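ok thread. been using the Plalby hand-held gripper kit from Ivton since January, some of you asked, so here goes. long one, sorry in advance

what it is: a two finger gripper on a handle, wide fisheye cam on top, you carry it around and do chores with it and it logs the motion. then you train an arm on what you logged. no arm needed at home while you collect, which is the whole reason I bought in

paid for it myself. no code, no affiliate anything. Ivton doesn't know I exist except as a support ticket (two support tickets)

in the box: gripper, handle, cam w/ lens already mounted, two batteries, a charger, a calibration board, a card with a link on it. no printed manual. the link goes to a PDF that is one rev behind the hardware, so the button pictures are wrong

setup took me 80 minutes. the site claims less. most of that was the calibration board, it really does not like glossy light. did it by the window three times, failed three times, moved to the hallway, passed first try

TIP: tape the board to something stiff. mine curled overnight and then my gripper widths were garbage for a whole evening and I blamed the firmware. wasnt the firmware

battery. they say 80 minutes of recording per pack. I get 60. with the cam at the high frame rate, to be fair, and I never tried it lower. swapping is quick but it drops the session and you have to re-home the fingers every single time

weight is ok for the first half hour. after that my wrist starts to have opinions. if you have small hands try to borrow one first, the trigger reach is long. Loretta Lindqvist can't get a full close on it without shifting her grip and you can see the shift in the data

the trigger itself, very nice. linear, no dead zone I can feel. closing slowly on soft stuff is where it beats the cheap Damimine one I had before. the Damimine was basically open / shut and a prayer

finger pads: soft, grippy, pick up every bit of lint in the house. wash them. they come off with one screw, do not lose the screw. I have lost the screw. Ivton sent three for free, took nine days

software now. the desktop app is called Apaza (don't ask me) and it does import, trimming, labels, export. import is slow but doesn't crash. trimming is good. labels are a text box with no autocomplete so I now have "pick up", "pickup" and "pick-up" as three different tasks. my own fault, still annoying

export gives you the usual formats. opened fine in my training setup, no fiddling with timestamps, and I had a whole weekend set aside for fiddling with timestamps

the cloud plan is 21 a month. you do NOT need it. local export works without an account, they just hide the button under Advanced. go look, it's there

what the cloud does get you is automatic rejection of bad takes. I ran the free trial and it flagged a bunch where tracking slipped, mostly me turning too fast near a blank wall. useful if you're a team. for one person with coffee, just scrub thru them yourself

numbers, for the people who like numbers. I have 3000 takes as of today, 2/22/23. mostly small objects: cups, socks, pens, toys, lids. small object pick and hand-over is what I care about so that's what I tested hardest

results on the arm at Yeison Inga's workshop: cups great, socks suprisingly great, pens bad. pens roll. lids fine if they're not flat on the table. toys all over the place depending on shape, anything round bodied with a skinny bit sticking out is a pain

the fisheye, since it's the most common question. yes it's worth it. you get your target, the other hand, the floor and half the room in one view, so tracking has something to hold on to even when you're right up close. cost is the black ring round the picture and everything bending like a spoon

figurine, green one with the skinny white arm, held in the other hand in a glove, big orange thing taking up the right side. the floorboards bend like mad and the plant on the left is still readable as a plant:
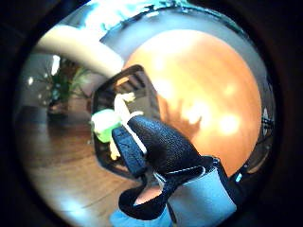

Aníbal Mamani replied that the lens is fine but the price isn't, and that for hand-overs he'd take a second cheap gripper over one good one any day, because two people collecting beats one person collecting neatly.

fair!! if you've got two people. I've got me. and re-cleaning the takes from my old cheap one ate more evenings than I want to add up

bright windows are its weak spot btw. top of the view just blows out white if you've got daylight coming in. auto exposure is slow to come back when you turn away. there's a lock setting, use it, set it before you start and leave it

gloves: mesh ones give you texture on the hand, I like them for hand-overs. bare hands work too. haven't compared the two properly so don't quote me

things I'd want in the next version: shorter trigger, hot swap battery, a real manual, a case. there is no case. for this money there should be a case

would I buy it again. yes, if you already know you want to train something and have an arm lined up somewhere. if you're just curious rent one, Rin Ichikawa's shop does day rental and the deposit is sane

not for you if: you want it to do the chores. it's a stick with fingers, you do the chores

warranty is one year, covers the fingers and cam, not the battery. read the bit about drops before you hand it to a kid

pen fix I'm trying next: foam strip on the pads, thin one, the kind for windows. will report back. if anyone's done this already pls tell me what thickness so I can skip the part where I buy all of them

edit to the setup post: the hallway one had a lamp on, overhead, warm. someone asked. no idea if warm matters

also the export button again bc I've had the same DM all morning: Settings, Advanced, scroll down, Local. it's gray but it clicks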